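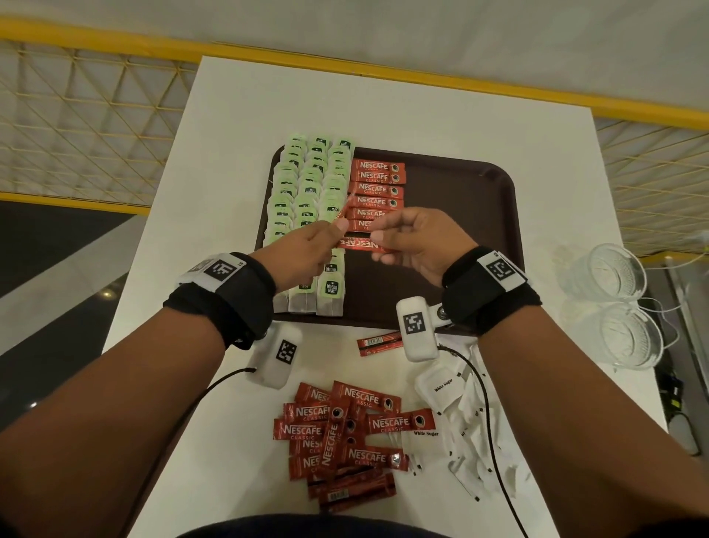 Figure 3. Tray-restocking task, recorded with the wrist-mounted marker kit. An operator places coffee sachets beside three columns of tea bags.

4.2 Hospitality Restocking with the Jukmont Wrist Kit

The second task family evaluates the Jukmont wrist kit on the restocking of beverage trays. The task was chosen in consultation with Arruda, which services guest rooms and meeting spaces and had asked whether demonstrations collected from its own staff could be used to train a bimanual system. Trays of this type are filled by hand in large numbers, the items are light and flexible, and the finished layout has to look orderly to a guest. These conditions place demands on hand tracking that differ from those of the rigid-part assembly described in Section 4.1.

The kit under review is sold as a set for one operator. It includes two fabric wristbands, each carrying a white module with a square black-and-white marker on its upper face, along with the head-worn camera from which Figure 3 is taken. The vendor's software estimates the pose of each wrist from the markers in the head view. Finger positions are estimated separately from the same images. No gloves are worn, and the operator handles the sachets with bare fingertips. We regard this as the main attraction of the product for the present task. In pilot sessions with the glove-based Flukevmont system, operators had difficulty separating a single sachet from a pile and often picked up two.

Task definition. The operator works seated or standing at a white table with a brown plastic tray placed at the far side of the work area. Loose supplies lie on the table nearer the operator. Tea bags are laid in overlapping columns on the left part of the tray, with the tags facing up. Coffee sachets are then stacked one below another to the right of the tea bags, each lying crosswise. Sugar sachets and glasses complete the setting. Operators were shown a finished tray before the session and were given no instruction on grasp or on which hand to use. They were free to correct an item at any point, and corrections were kept in the recordings.

Coffee sachets proved the most informative part of the task. Most operators picked up a sachet with one hand, brought it over the tray, and took hold of the free end with the other hand before lowering it. Figure 3 shows this two-handed hold, with thumb and index finger at the left end and the fingers of the right hand curled over the top. The printed side carries lettering, so the orientation of each sachet can be checked in the image. In the figure, the sachet between the hands has its lettering inverted relative to those already stacked. Cases of this kind were labeled as orientation mismatches at the time step in which they occurred, whether or not the operator later turned the sachet. We did not exclude them, as a policy trained for this task should be exposed to mismatched states.

Data collection. A total of 200 demonstrations were collected at the Stiltgate site by 15 operators. Sessions were supervised by Beatriz Azevedo, and labeling was carried out under a protocol written by Tania Bhattacharjee. Each recording begins with both hands clear of the tray and ends when the operator says the tray is complete. Recordings in which the head camera lost the tray for an extended period were repeated. The protocol divides each demonstration into reaching, separating, transfer, placement and adjustment. Adjustment was the phase on which the labelers most often disagreed, particularly where a fingertip stayed in contact with a placed sachet while the other hand was already moving away.

Marker visibility. The vendor recommends that both wrist markers remain in view throughout a recording. This was generally feasible while the hands were over the tray, where the forearms extend forward and the upper faces of the modules are turned toward the camera. It was harder to maintain during picking. When operators reached into a pile close to the body, the wrists dropped toward the lower part of the view and one marker was sometimes lost. The kit fills short gaps by interpolation. For longer gaps it returns no pose, and we treated the affected segments as missing.

Cables and fit. Cables run across the same surface as the loose supplies. Of the 200 recordings, 34 contained at least one event in which a cable touched or moved a sachet. Such events were usually minor, but they alter the state of the table in a way that has no equivalent at deployment, and they were flagged for removal from the contact subset. Operators described the wristbands as comfortable. Several remarked that the units below the wrist limited how low they could hold their hands. We recommend that purchasers with small work surfaces route the cables along the forearm and secure them above the elbow.

Setup effort. First-time fitting and calibration of the kit took 31 minutes at Stiltgate, including the time needed to adjust the head camera. Later sessions were shorter, although calibration had to be repeated whenever a wristband was removed. The vendor's guide covers this step adequately but gives little advice on lighting. Reflections on the marker faces caused detection failures in early trials and were resolved by moving the table. The resulting segments were used for the policy comparison reported in Section 5.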